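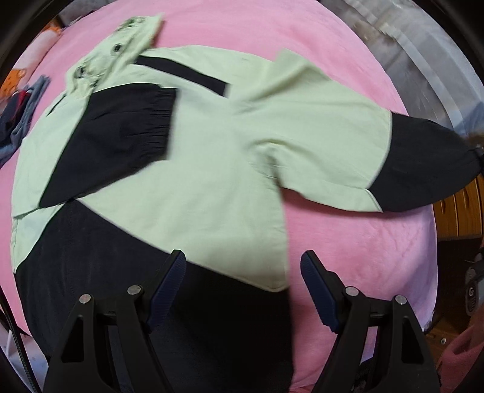

Figure 9. Jacket with hood, laid out flat.

Section 6. Preparing Outerwear for the Shared Laundry Room

6.1 Scope
This section applies to all residents of Bristden House who use the Tratis washers and dryers on the lower level. It covers jackets, coats, and other outer garments. Bedding and towels are covered in Section 5. Garments marked for dry cleaning only must not be placed in any machine.

6.2 Before washing
1. Read the care label. If the label is missing or cannot be read, select the Delicate cycle and cold water.
2. Empty every pocket, including inside pockets and sleeve pockets.
3. Lay the garment on a clean, flat surface and check for tears, loose threads, and stains.
4. Treat stains with a small amount of liquid detergent. Leave for ten minutes.
5. Close all zippers. Fasten snaps and hook-and-loop strips.
6. Detach any removable trim and place it in a mesh bag.
7. Turn the garment inside out unless the label states otherwise.

CAUTION: Do not wash any garment that has been in contact with gasoline, paint thinner, or cooking oil. Residue may ignite in the dryer even after a full wash.

6.3 Loading and starting the washer
1. Place no more than two adult jackets in one load. Fill the drum no higher than the line marked on the inside of the door.
2. Add detergent to the left compartment of the drawer. Fabric softener must not be used on water-repellent garments.
3. Close the door firmly until the lock light comes on.
4. Present your laundry card to the reader and select a cycle.
5. Press Start. The remaining time appears on the display.

Note: If the display shows code 368, the door is not fully closed. Open it, check for trapped fabric, and close it again. Code 389 indicates a drainage fault — leave the load in place and notify the housing office.

6.4 Drying
1. Shake out each garment and open all closures.
2. Select Low heat. High heat may damage coatings and synthetic linings.
3. Check the garment at the end of the cycle. Thick seams and hoods dry more slowly than the body and may need a second cycle.
4. Clean the lint screen after every load.

Garments that cannot be machine dried may be hung in the Szabo drying cabinet beside the Ivport stairwell. Items left there for more than two days will be moved to the collection shelf.

6.5 Questions and fault reports
Direct all questions to Manaia Pryor, Residential Services. Include the machine number and any code shown on the display.

Last revised 24/07/2024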